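Sorting packaged snacks into a basket

Use a rigid basket with slotted walls so that the contents can be checked from the side. Place it on a cloth-covered table and lay the unsorted packets beside it.

1. Put small flat packets in first, standing them against the walls.
2. Lower long packs of crackers in at a slant, holding the wrapper without squeezing the stack.
3. Add wrapped buns last. Grip them by the sides and keep the domed top upwards.

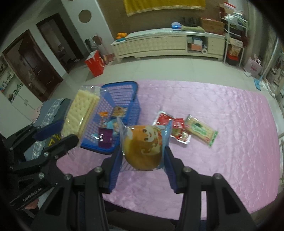 Crackers should go under the buns in any basket deeper than a hand, according to Cremilda Vieira, who would also turn every date stamp outwards before filling.

The second point is adopted here. The first applies only if the crackers lie flat; on a slant, the upper end takes the load and the corners break.

Leave 2 cm clear below the rim. Check the basket every Friday and move the oldest packets to the front.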